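Jemetti Course Reader Binder, 40-Sheet
Item group: Classroom and Adult Learning

Overview
The Jemetti Course Reader Binder holds one term of handouts, reading logs and returned work for a student in an evening or weekend class. It was designed for adult basic education and community college courses, where students often miss a session and need to find out what they missed without asking for a private meeting.

What's in it
Each binder comes with 40 reading log sheets, a set of tabbed dividers and a clear front pocket for the syllabus. The log sheets have space for the title, the pages read, new words and one question to bring to class. The back of every sheet is ruled for notes.

The dividers are printed Week, Reading, Writing and Make-Up Work. The Make-Up Work section has a pocket on both sides, so an instructor can leave handouts in the front and collect finished pages from the back.

Details
Rings: 3, standard letter spacing
Cover: stiff board, wipe-clean
Colors: navy, gray, green
Paper: white, takes pencil and ballpoint
Spare log sheets: sold separately, 40 to a pack
Instructor guide: included with class sets

Class sets
A class set has 17 binders and one instructor guide. The guide covers setting up the binders on the first night, checking logs quickly and handling late work. It also has a sample attendance and reading agreement that you may copy for your own students.

Programs ordering for several sites can ask for mixed colors. Endbridge Learning Center uses green for its morning sections and navy for evenings, and keeps the binders on a shelf in the classroom between meetings. Students who want to read at home take out the log sheet and leave the rest.

Custom covers
We can print your program name on the cover. The minimum for custom printing is three class sets. Send artwork in black only. Allow extra time for orders placed in August. 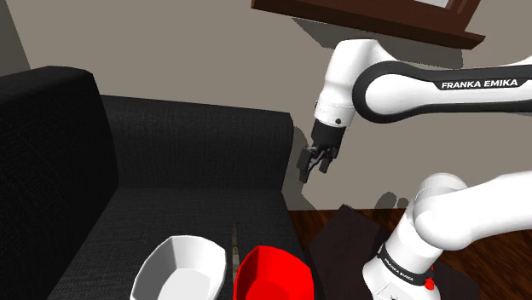

Fustmont Adult School wrote to us after one term that the Make-Up Work pockets get the most use, and that the log sheets could use wider lines for students who write large. The wide-ruled refill now covers that and fits the same rings.

Ordering
Binders ship flat in cartons from our Nwachukwu warehouse. School purchase orders are accepted. Unopened cartons may be returned; binders with custom covers may not.

Related items
Wide-Ruled Log Refill
Vocabulary Card Box
Instructor Guide, extra copy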